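Wodano, module de simulation pour cellules de préhension
Évaluation établie par Perihan Dönmez, service Automatisation, Prerwood

Objet de l'évaluation

Le module Wodano a été examiné en novembre, en vue de son emploi pour la validation des programmes de prise avant leur transfert en atelier. L'évaluation portait en priorité sur le traitement des défauts : arrêt de protection, perte de prise, descente au-delà de la cote autorisée. Deux versions du module ont été comparées, sur la même cellule virtuelle et avec le même programme.

Défaut constaté

Au cours d'une série de 200 cycles, la version 2 a laissé passer 21 descentes sous la hauteur minimale de sécurité, fixée à 30 mm au-dessus du plateau. Aucune alarme n'a été émise et le journal a enregistré ces cycles comme conformes. Un tel silence est plus préoccupant que l'écart de cote lui-même – un opérateur qui se fie au journal transférerait le programme sans correction.

Mme Apinya Chareonsuk, qui a repris l'analyse, attribue le défaut à la déclaration de l'outil : la longueur des doigts n'est pas ajoutée à celle de la main lorsque l'outil est rechargé en cours de session.

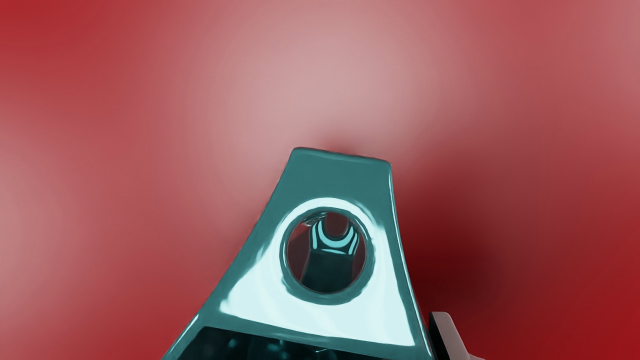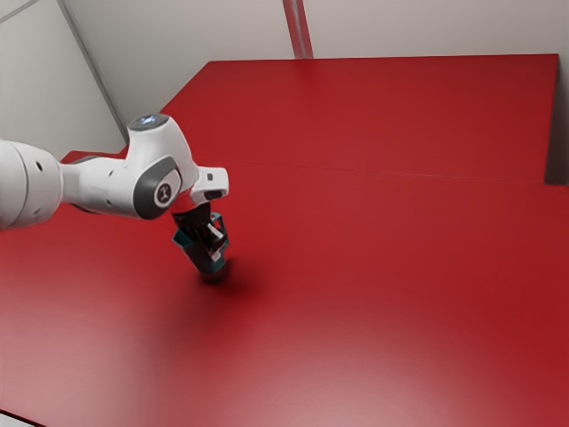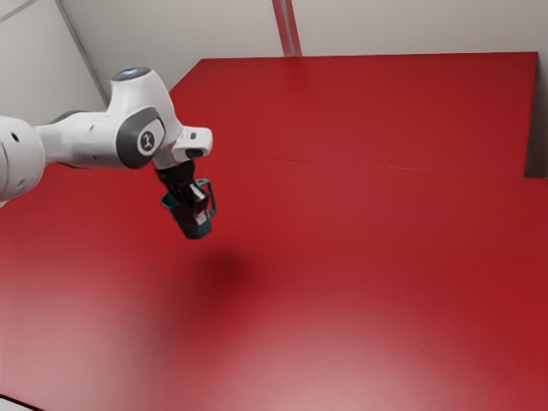

Vues de la cellule virtuelle : plateau rouge et préhenseur.

Appréciation

Le rendu est de bonne qualité. Les ombres portées sur le plateau aident à estimer la hauteur du préhenseur, sans pouvoir remplacer une mesure. La vue rapprochée de la main est utile pour le contrôle de l'outil, mais son champ étroit oblige à conserver une vue générale ouverte en parallèle.

La documentation est en revanche insuffisante. Le rechargement de l'outil y occupe deux lignes et la procédure d'acquittement renvoie à une annexe absente du fichier livré. L'assistance de l'éditeur a répondu le lendemain et a reconnu le défaut, sans s'engager sur une date de correction.

Avis

Le service émet un avis favorable avec réserves. Jusqu'à la livraison d'un correctif, l'emploi du module est soumis aux conditions suivantes :

Fermer et rouvrir la session après toute modification de l'outil.
Relever la cote de l'extrémité des doigts au premier cycle.
Ne pas retenir le journal comme seule preuve de conformité.

Les demandes de dérogation sont à adresser à M. Wichai Phromma.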